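Are nesting mixing bowls worth it, or do you end up using one?

Posted in Kitchen & Cleaning, Sasville Neighbors Help Board

I keep seeing people rave about colored nesting bowls, where every size is a different color and they all stack into the big one. I'm not convinced. I have one steel bowl and a couple of chipped cereal bowls that do the rest, and I've managed fine. But my steel bowl is dented now and I have to buy something, so I'm trying to work out if the sets are any good or if it's just that they look cheerful on a counter.
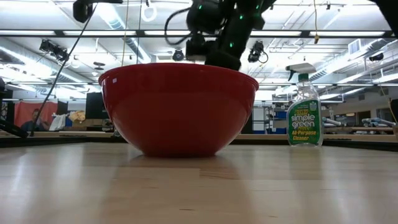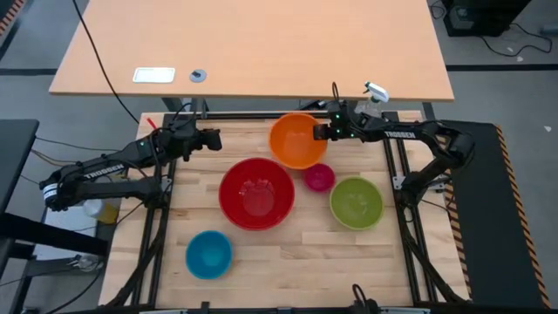
The red one is the size I'd really use. The little pink one I can't see the point of. What goes in there, one egg?

My other problem is the wood. I have a butcher-block top and I wipe everything down with the same all-purpose spray, bowls included, then rinse the bowls. My sister-in-law says I'm ruining the wood and that plastic bowls hold on to the smell of cleaner. She also says you can't put a hot pan within a foot of a plastic bowl, so I take her with a grain of salt. The listing I was looking at is a Brikby set and the description says "lifetime color" and "non-slip feel," which could mean anything. No word on what the stuff is made of. Has anybody owned bowls like this for more than a year? I don't need to hear that they arrived quickly.

Besier
You can skip the set. I had a Brikby one for six years, so I can speak to "lifetime color." The big bowl faded on one side, the side that faced the window, and it got cloudy inside from the hand mixer. The beaters leave little gray scratches, and once those are in, tomato sauce gets into them and stays. I'm not saying it was unusable. I used it the whole time. But if somebody is charging extra for the color, ask yourself what you're paying for.

The small one does have a use, to be fair. Melted butter, a spoonful of cornstarch and water, the egg you mentioned. I also lost mine twice because it's the size of thing that walks off with leftovers in it and lives at someone else's house for a month.

On the wood, it depends what's on it. If your top has a hard shiny finish, a quick wipe with a diluted cleaner shouldn't do much, as long as you go over it with plain water and dry it. If it's oiled wood, I wouldn't use spray cleaner every day. Dish soap on a damp cloth, then dry. Put a few drops of water somewhere out of the way. If they bead up and sit there, there's still some kind of protection. If they soak in and leave a dark spot, it's thirsty and needs oil before you worry about any bowls.

What I'd really buy is one big bowl with a wide rim you can get your fingers under, and one medium. Buy them separately. Check that the big one has a base wide enough that it won't spin when you stir. Narrow bottoms look nice and chase you around the counter. A damp dish towel underneath fixes that, but then so does a dish towel under your old dented one.

Verhoeven
I disagree with most of that. Get the set.

The colors are useful once you have more than one person cooking. In our house the green one is for salad and the orange one is for raw chicken, and I don't have to explain it again every time somebody helps. With all steel I was always asking what had been in what. Is it worth paying double? No. Wait for August, when the stores are trying to sell dorm stuff, and they practically give these away.

The smell thing is half true. Plastic does hang on to smells, but in my experience it's onion and garlic, and I've never tasted cleaner. That said, why are you using all-purpose spray on something you eat out of? Dish soap and hot water. Keep the spray for the counter. If a bowl already smells, baking soda and water overnight helps some. People will tell you to leave it in the sun and I've never noticed a difference, plus see above about fading.

Also, check for a melt warning on the bottom before you put one in the microwave. Plenty of these sets say dishwasher safe and say nothing about microwaves, and I take silence as a no. I warped a bowl that way and it never nested right again, so then I had a stack that leaned.

Besier
The chicken color system only works if everybody remembers it. We tried that and my kid ate popcorn out of the chicken bowl. It had been washed, but still. Wash them all the same way and it doesn't matter what color they are.

Verhoeven
Popcorn goes in the biggest one, that's a separate rule.

Thanks, both. The water drops beaded up over most of the counter and soaked in by the sink, so apparently I have two kinds of counter. I'm going to oil that end and stop spraying it. Still not sold on a full set. If I see one on sale I might get it and give away whatever I don't use, and I have a feeling about the pink one. Does anyone know if Brikby sells the big bowl by itself? Their site only shows the sets and the contact form wants my phone number, so I closed it.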